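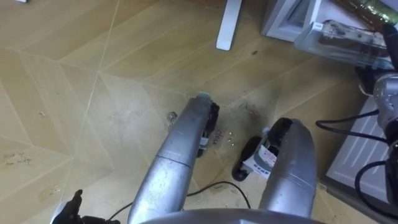 Ekow Darko writes that the earlier release gave parish names exactly as the enumerators spelled them, and asks that the original spellings be kept even where a modern form is now supplied. The present release follows that request. The column place_as_written is left untouched, and place_modern has been added beside it.

Tiltthorpe Allotment Rent Books: Data Card

Summary

The dataset holds transcribed entries from the rent books of the Tiltthorpe allotment grounds. Each row records one payment, or one missed payment, against one plot. There are 2,896 rows in total, of which 2,571 carry a legible sum. The remainder are kept with the sum left blank.

Version

Second release, August 23, 2024. It replaces the release made in January, which should no longer be cited.

Files

rents.csv: one row per entry
plots.csv: one row per plot, with former and present plot numbers
notes.txt: remarks by the transcribers, by volume and page

Source material

The entries come from 22 bound volumes. Nine of these have water damage to the lower margin, and the last lines of many pages are lost. Where a lost line could be worked out from the running total, the sum is given and the column inferred is set to yes.
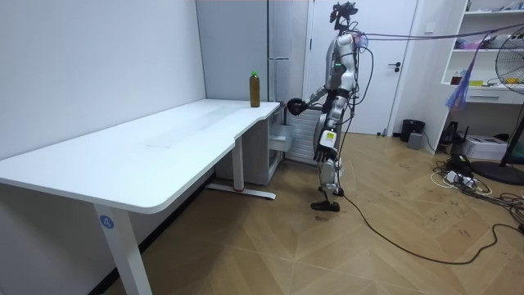
Sums are recorded in pence throughout. The rent books use pounds, shillings and pence, and the conversion was made after transcription by a single script, included in the folder named tools. Part payments appear as separate rows and have not been added together. Users who need yearly totals should group by plot_id and rent_year; rent_year begins at the autumn quarter day.

Plot numbers

The grounds known as Plornine were renumbered when the northern path was widened. Old and new numbers overlap, so plot_id must be used for any matching between volumes. The numbers painted on the gates follow neither scheme and are not recorded.

Known problems

Two clerks wrote the figures 1 and 7 in nearly the same way. Doubtful readings are marked with a q in the column check. Tenants who shared a surname may have been merged in plots.csv. Corrections are welcome and should give the volume and page.

Terms of use

The data may be copied and reused for any purpose, provided the source is named. Tenants' names after the final closed volume are withheld.

Suggested citation

Szekeres, Tamás (ed.), Tiltthorpe Allotment Rent Books, second release.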